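Claltard Allotments: Questions We Get Asked

Most of what follows comes from the answerphone, which holds 50 messages and was full again on Tuesday. If your question isn't covered, try the noticeboard by the bottom gate before you ring.

How do I get a plot?

Ask to go on the waiting list. There are 168 plots and 284 names waiting, so you can do the sum yourself and then decide whether you still want to. The form is one side of paper. We need your name, address, phone number and whether you'd take a half plot. We don't need a covering letter, a reference from your vicar or photographs of your previous marrows, all of which we have received.

How long will I wait?

Years. A half plot comes up sooner than a full one, and the plots along the railway side come up soonest of all, for reasons you'll understand when the freight goes through at ten to six in the morning.

Can I jump the queue if I know someone?

You can know whoever you like. Rhona Dalgleish keeps the list, and her own sister was on it for six years.

Can I pass my plot on to my children?

No. A plot goes back to the site when the tenant gives it up or dies. A partner who has worked the plot with you can take over the tenancy, provided they were named on the form. Please name them on the form.

What does it cost?

Rent is due in September and covers the twelve months after that. Current rates are on the sheet in the hut window. Water is included, as is the privilege of queuing for it in July. There's a deposit for the gate key, which you get back when we get the key back. A photo of the key isn't the key.

My plot is a jungle. Do I get a discount?

You get the first three months without an inspection. Some plots are handed over in a decent state and some come with brambles, a bath and half a carpet. We'd suggest clearing a third of it, covering the rest and going home before you hate it. People who rotavate the whole lot in their first weekend tend to find that they have chopped every dandelion root into forty new dandelions.

What counts as "cultivated"?

Three quarters of the plot should be growing something you meant to grow. Fruit bushes count, flowers count, green manure counts. Couch grass doesn't, even if you call it a meadow. Wildflower areas are fine up to a quarter of the plot, and they should contain a wildflower.

Can I plant trees?

Fruit trees on dwarfing rootstock, yes, as long as they're at least two paces in from the path. No conifers, no willows and no Christmas trees put in "just until next year". The last of those is now taller than the hut.

What about something more exotic? Lemons, figs, grapes?

Figs do well against the south wall and will try to take over if you let them. Grapes are perfectly happy, though what they produce is mostly pips. Lemons are a matter of temperament. Keep them in a pot, stand them outside from June, and bring them into somewhere light and frost-free well before the clocks go back.

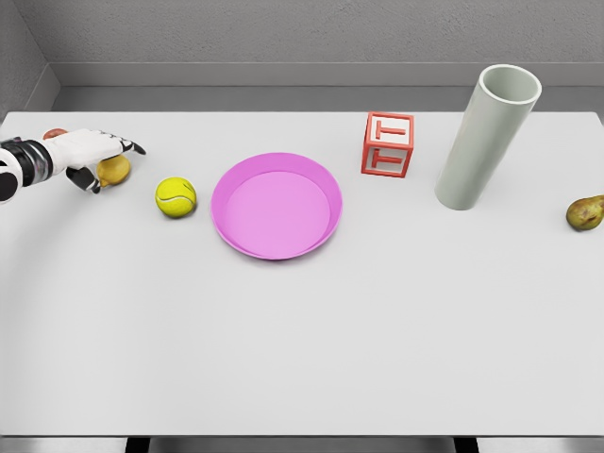

They like rainwater better than tap, they want feeding all through summer, and they'll drop most of their leaves the moment they're moved, purely to make a point. Don't repot in a panic. Let the compost get nearly dry before watering again, and give it a month. An unheated polytunnel on this site won't see a lemon through January, however many layers of fleece are involved.

Can I put up a shed?

One shed and one greenhouse or polytunnel per plot. Sizes are in your tenancy agreement, on the page everybody skips. Ask first, build second. Sheds must not be lived in, rented out or fitted with a bar. Half-plot holders can have one structure of either sort, and a cold frame doesn't count as a structure unless you can stand up in it.

Can I use the site mower?

Yes, once somebody has shown you how to start it. It's the old Primex, it lives at the back of the hut, and it has three settings, two of which are the same. Put petrol back in. Write your name in the book. If it won't start, leave it for ten minutes and try again without swearing, which does seem to help.

The Pridier shredder is only used on shredding days, with two people present and gloves on.

Are bonfires allowed?

From November to the end of February, after four in the afternoon, dry plant material only. Look which way the wind is blowing first. The houses on the east side have our number and are not shy. Blighted potato tops can go on the fire, but pallets, paint tins and sofas can't.

Can I keep hens?

Hens yes, cockerels no. You'll need to visit every single day, including Christmas, and you'll need to be serious about the fox, who certainly is. Bees are allowed on the top strip only, with training and written permission.

Can I bring my dog?

On a lead, on the paths and on your own plot. Your dog may be very good. The leeks it dug up last spring weren't yours.

Is there a hosepipe ban?

Hoses may be used to fill a butt and then must be passed on. They may not be left running while you have a chat. Sprinklers aren't allowed at any time of year.

Who is stealing my strawberries?

Blackbirds. Occasionally pigeons. In all our years of complaints we've had one human strawberry thief, and he was four.

When is the show?

The second Saturday in September, in the hall, with entries in by half past nine. Last year's heaviest onion weighed 1,403 grams and has been spoken of ever since. The Jiang Cup for best mixed basket is open to anyone who has held a plot for less than two years. Bought produce will be spotted. Please take the little stickers off, at the very least.

I've had a warning letter. What now?

Read it again when you're calmer. It means the plot looked neglected on inspection and you have 28 days to make a start. If you've been ill, or had a baby, or life has simply fallen on your head, ring and tell us. We would much sooner find someone to help you dig for a month than start again with a new tenant and the same brambles.

How do I give up my plot?

In writing, with your key. Take your belongings with you, including the bath.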